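February, notebook, table-clearing work

Start 8:40. Picking up from the last entry, where I wrote "dishes next" and nothing else, which was no help to me this morning.

The question for this stretch is the one Buldale keeps sending us in different wording: can an arm clear a place setting well enough that a canteen would let it. I don't mean a demo. They want plate, fork, spoon, tray, a whole lunch shift, and a person who only comes over when called. I'm splitting it into small pieces and writing down which pieces I would sign off on.

Pieces, in the order I care about them:

- find the tray and get its angle
- pick the spoon off the plate
- pick the fork off the plate
- lift the plate by the rim
- put each one in the right place
- notice when any of the above didn't happen

The last one is the one I keep leaving out of estimates. The Plolo planner reports a grasp as done when the fingers stop moving. Fingers also stop moving when they close on nothing, or on the rim of the plate. So "done" in the log means very little, and I have gone back to reading the finger gap as a separate line.

Setting for the morning is the plain one. Green tray left of the center line, plate in it, fork and spoon side by side on the plate with the handles spread a little. The fork is pale and partly see-through. I expect the fork to be the trouble and I'm writing that down before the runs so I can't pretend later.

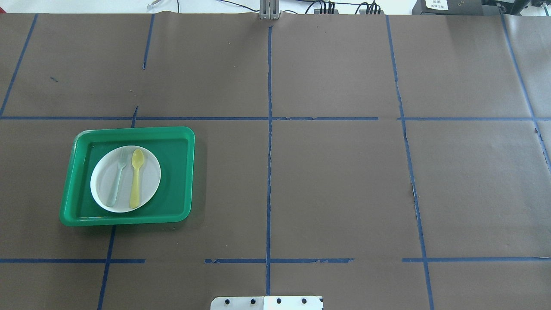 Is any of this faster than a person doing it? A person clears a setting in the time our arm takes to get over the tray and settle, and I don't see that changing this year. Speed isn't what Buldale is asking for, though. They have a two-hour gap after lunch when nothing is needed quickly, and a slow arm that can be trusted would fit in it.

Settings I'm using, so I can find them again:

- approach height: same as last week
- finger closing speed: one step down from default
- grasp force: lowest that holds the spoon
- Trodar detector, the retrained one, 1,223 labeled crops in the cutlery set
- retry limit: 2, then stop and call

Of those 1,223 crops, 19 are of clear or half-clear plastic. I counted them because I didn't believe the summary page. 19 is nothing. Whatever the detector does on this fork, it's working from metal forks and luck. More crops before more tuning, please, whoever reads this — including me.

11:15. Wrote out the grasp notes while the arm was stopped.

Yellow spoon: straight handle, bowl gives a clear high spot. From straight above, the fingers have to go down far enough to get under the handle's widest line, and at that depth there is almost no room left before the plate. A few millimeters of height error is the difference between holding the spoon and pressing on the plate. A person solves this by sliding the spoon to the edge with one finger and pinching it there. We should copy that. A push, then a pinch. I have resisted adding pushes since they make the state harder to track, but I think I'm wrong to hold out.

Plate: rim is only slightly raised. Straight-down grasp on a rim that low wants one finger inside and one outside, and the outside finger has to fit between the plate and the wall of the tray. Depends entirely on where the plate has slid to. Needs a check first, and if there is no room, shift the plate.

Tray: easy on paper. Haven't tried it loaded. A full tray is a two-arm job in my opinion and I would tell Buldale so now.

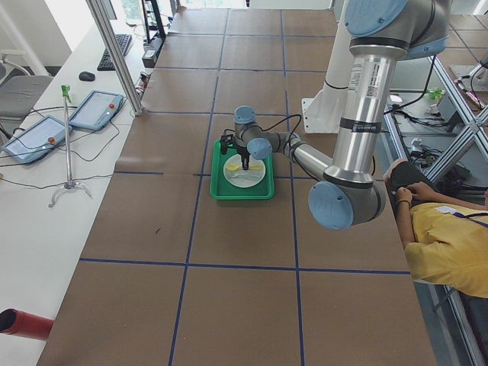

Bošković read the notes up to here and disagrees with the push. The argument is that every push is a new way to put a fork on the floor, and that a canteen will forgive an arm that stops and asks but won't forgive one that throws things. Bošković would sooner change the cutlery: thicker handles, a solid color, a small bump under the neck so it never lies flat. Cheap, and no code.

I take the point about the floor. But if we change the cutlery, then what we have shown is that a machine can clear a table we designed for it. Some canteens would be fine with that. A house wouldn't. I'm going to keep the two questions apart in the write-up, shop and home, since I've been sliding between them.

Shop floor or canteen: same trays, same plates, one height, staff who can be told to set things down a certain way. I'd say clearing is close, with somebody near enough to answer a stop.

Home: every plate is different, there's half a sandwich on it, and the table has mail on it. Not close.

After lunch, the table itself. The tape grid is how we say where things go, for us and for checking place errors by eye, so I went over it with the wrist camera. Some of it needs redoing. One crossing has a piece of tape lifted along the side, and the crosswise pieces on either side of it don't line up with each other. If I'm judging placement against a line, the line has to be one line.
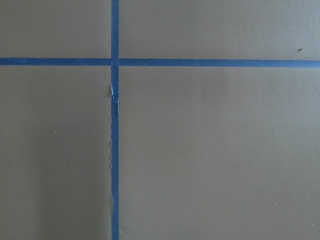

*Wrist view, tape crossing with the lifted flap. Redo this one.*

To do on the grid:

1. Pull the lifted piece, relay it in one length.
2. Relay the crosswise strip as one run across the crossing.
3. Wipe down. Small specks show up in the wrist view and I don't want the detector's low threshold picking at them.
4. Recheck camera rotation against a crossing after the tape is down.

On 4: I want the check done against the arm's own coordinates as well. Hand-laid tape is fine for "which cell" and bad for "how many degrees." I've used it for both.

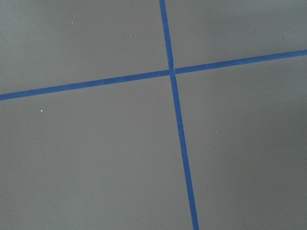
Bošković again, on the chat: drop the tape as a measure altogether, print one sheet with a proper grid, tape down only the corners, and throw the sheet away when it gets ugly. Also says a wipe-down step belongs in the chore and shouldn't be something I do by hand between runs, given that clearing a table includes wiping it.

Both fair. Wiping is actually the piece I would bet on first. It doesn't need a fine grasp, it can overlap itself, and if it misses a strip it goes over again. Holding a cloth flat is the open part. Adding it to the list after the plate.

Budget line: 460 left in consumables. Printed sheets and a bag of mixed plastic cutlery come out of that. Target for the crop set is 2,000 before retraining, and the new ones should be mostly see-through plastic, on white plates, with the overhead light both on and off.

Open items:

- finger gap as its own pass/fail, separate from the planner's "done"
- room check beside the plate before any rim grasp
- one push-then-pinch on the spoon, slow, with the retry limit at 0
- ask Buldale what their forks are made of. Should have been the first thing we asked.
- look for a cloth holder that fits the small gripper

Stopped 5:20. Arm parked, log copied to the shared drive under the February folder.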